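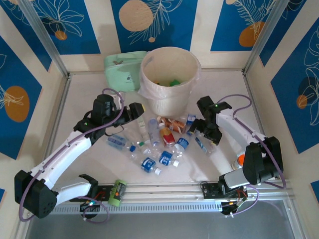
White round waste bin with a bag folded over the rim, next to a mint-green zippered pouch.

Drultholm Bin Bags, Small Roll
Item no. 434

These are the small bags we have sold the longest in our shop. They are made for bathroom bins, desk bins and the little bin many people keep next to the kitchen sink. The bag is thin but it does not tear easily, and it is translucent, so you can see when it is time to change it without putting your hand inside.

Inès Delaunay started to order them for our own office before we sold them. She was tired of bags which slide down into the bin after the first piece of trash. The Drultholm bag has a longer top part than most small bags, so there is enough material to fold outside.

Details
Color: translucent white
Bags per roll: 60
Closing: no drawstring, tie by hand
Smell: none added
Perforation: yes, between each bag
Core: cardboard, can be recycled with paper

Which size do I need?
Please measure your bin before ordering. With a tape, go one time around the top of the bin on the outside. If the result is smaller than the number written on the label of the roll, the bag will fit. For square bins the rule is the same, but the corners pull more on the plastic, so we advise to take the next size if your result is very near to the limit.

For a tall bin, please check also the height. A bag that is too short will hang in the air and the weight can break the bottom. For tall bins we recommend item no. 573, which is the same plastic in a longer cut. It comes on the same type of roll and fits the same wall holder.

How to put the bag
Tear one bag at the perforation and rub the open side between two fingers. With dry hands this can take a moment. Shake it one time so the air comes in, push the bottom down to the floor of the bin and fold the rest over the rim. If there is still too much plastic, make a small knot at one side.

What customers ask us
Can I use them for food waste? Yes, for peels and similar, if you change the bag often. They are not compostable, so please do not put them in the collection for organic waste. For this we have the Rirkutero paper bags, on a separate page.

Are they good for hot ash or broken glass? No. Wrap glass in newspaper first. Ash must be fully cold and goes better in a metal bucket.

Is the bin included? No, we sell only the bags under this number. For bins please look at the Fleury series.

Delivery
We ship the rolls in a flat carton, up to 2 rolls in one letter parcel. Bigger orders go by normal parcel and need some days more. If the roll arrives crushed, the bags can still be used, but write to us and we will send another one.

Change of label
Since November 2018 the rolls have a new paper band, in gray. The bags inside are the same as before. You may receive the old band until our stock is finished.

Questions about large quantities for hotels and offices: please write to Wenceslao Ledesma in our sales department and mention the item number.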